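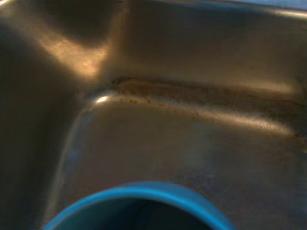
October 11, 2021
Okley workshop, kitchen end. Sink, first proper go at the ledge.

Kettle on, radio on low, and a free morning because the Brendell parts haven't come, so I have finally turned my attention to the sink. I've been meaning to since July, when Zawadi wrote "ledge??" on the whiteboard and underlined it, and every time I've rinsed a mug since then I've felt it looking at me.

For anyone reading who only ever uses the tap and walks off: there's a step in the floor of the basin that runs along parallel to the back wall, and it has a groove to it where things settle. The brown stuff sits along the inside of that. It's at its worst by the inner corner on the left, where there are little dark specks in it as well, and then it goes off to the right as a sort of smear, getting fainter as it goes. The colour is somewhere between mud and rust with a bit of olive in it, like the bottom of a teapot that has had a hard life. The rest of the basin I have no great complaint about. It's a decent bit of stainless and it comes up a lovely warm colour under the kitchen lamp, almost bronze, which flatters it no end.

My guess before starting was three things on top of one another: scale from the water (we all know what the kettle looks like), tea, and whatever comes off our hands after a day on the bench. Kip thinks there's rust in it too, from the wire wool somebody used last winter. Little bits of it break off and stay behind and go orange, and then you blame the sink. I'd not thought of that and I think he may well be right about the specks.

What I used
Washing-up liquid, the ordinary green one.
Bicarb, from the baking shelf (I owe the baking shelf some bicarb).
Citric acid, 50 g in 300 ml of warm water, stirred in the old measuring jug with the chipped lip.
Two old toothbrushes, one soft and one that was sold as medium but is really a yard broom.
A wooden coffee stirrer with the end cut to a slant.
Kitchen roll, a good deal of it.
Marar cream cleaner, the half bottle from under the stairs, kept back for last.

First pass, washing-up liquid and hot water with the soft brush, along the grain. This took off the greasy top layer and I was briefly very pleased with myself. The rinse water went grey. Once I'd dried it with a cloth, though, the brown was all still there, just cleaner looking, if brown can be clean. So the bench grime was sitting on top and the rest is a different matter altogether.

Second pass, bicarb made into a paste with a few drops of water, about as thick as toothpaste, pressed down into the groove with a fingertip and left while I had my tea. Then the soft brush again. Better on the right-hand stretch, where it was thin to begin with. In the corner it hardly made an impression. I think this is the tea coming away and the scale staying put. Rinsed it very thoroughly before going any further, as I didn't want the bicarb and the acid fizzing away at each other and doing nothing useful for me.

Third pass, and the one I had hopes for. I tore kitchen roll into long strips, folded each one over twice, soaked them in the citric and laid them along inside the groove, tucking the last one up tight into the corner with the coffee stirrer. Then I put a bit of cling film over the top to stop it drying out. I meant to give it half an hour but the phone rang (the Brendell people, parts are now coming through Plunusari for reasons I didn't follow) and by the time I was back at the sink it had been 49 minutes. No harm done that I can see. The strips had gone a weak tea colour underneath, which was a cheering sight.

After that the corner was soft enough to work at. The slanted stirrer is much the best tool I tried today and I'd recommend it to anyone, as it gets right down into the crease where the side wall, back and floor all come together and the brush just skates over the top. It wears down quickly, so cut yourself three or four before you start, and rinse often or you are only pushing the same muck up and down. Medium brush for the straight run, pulling away from the corner every time so nothing gets driven back into it.

Finished off with the Marar on a damp cloth, small amount, always with the grain. It does bring back a nice even look but I wouldn't start with it. Zawadi tried that in July and it polished the top of the dirt beautifully.

Where it's got to: the right-hand end I would call done. The middle is nearly there, with a faint tan line that shows when the cloth has dried it and vanishes when it's wet, so please don't judge it wet. The corner is a good deal lighter and most of the specks have lifted, but there are still some tiny ones right down in the crease. I'd like to do a second soak with the citric before deciding whether they're pits in the metal or just very stubborn. I ran a fingernail over them and couldn't make up my mind.

Kip offered me a bit of his 3000 grit paper, wet, for the last of it. I've said no for now. It's a kind thought and I know it's very fine, but the basin has a brushed finish and I can just picture one shiny patch in the corner that we'd then be looking at for years. If we do end up going that way, could we try it first somewhere underneath the draining rack?

Other bits while I had my sleeves rolled up. The plug chain is furred up as well, so I dropped it in what was left of the citric and it came out like new. The tap could do with the same treatment at the base. I've thrown away the wire wool, all of it, including the pad hiding behind the bleach, and while I was down there I moved the bleach to the high shelf, well away from the citric. Don't put the two anywhere near each other, please, and don't follow one with the other in the sink either.

For next time: second soak on the corner only, an hour, fresh solution. Buy more stirrers (or ask nicely at the café). Try wiping the groove dry at the end of the day for a fortnight and see whether the brown comes back at the same rate, as I suspect it's mostly a matter of water standing there overnight. I've hung a yellow cloth on the hook by the window for exactly this and it isn't for anything else.

K. Mollel, added in the afternoon: had a look after lunch, very handsome. I still say the specks are wire wool. Happy to do the second soak if you leave the jug out.

Jug is on the windowsill, Kip. Citric is in the blue tin, and the lid sticks.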